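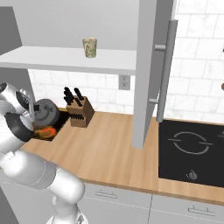 Gray pot above the black sink

Frequently asked questions about ordering a drawing

Who makes the drawings?
I do, Renato Alarcón. The colors in the larger works are made together with Yamila Acuña, who also prepares the prints. Both of us sign the back.

How do I order a caricature or a cartoon?
Please send me a message with two or three clear photos of the person and a few words about the character. Hobbies are very welcome – a trumpet or a fishing rod helps me more than a perfect portrait.

How long does it take?
A black and white drawing needs 22 days, a colored one needs 40. In August we are closed and the days do not count.

Can I see the sketch before you finish?
Yes. You receive one pencil sketch by e-mail and you can ask for changes two times. After the ink is on the paper I cannot change the face anymore.

Which paper and inks do you use?
Wurkus cotton paper for originals and Daltetti inks. For prints we use a smoother paper, also from Wurkus.

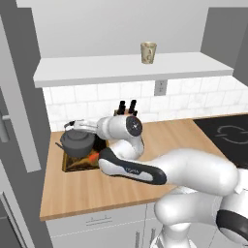
What sizes are possible?
The standard sheet is 38 cm high. For bigger ones please ask first, the price depends on how many figures are inside.

May I use my drawing on a T-shirt or a website?
For private use, yes. For a business we make a short written agreement.

Do you sell the originals of the Toledo series?
Only the ones not marked with a red dot in the gallery. The Vikora cartoons stay with me for now, but prints can be ordered.

Last changed: 7 October 2019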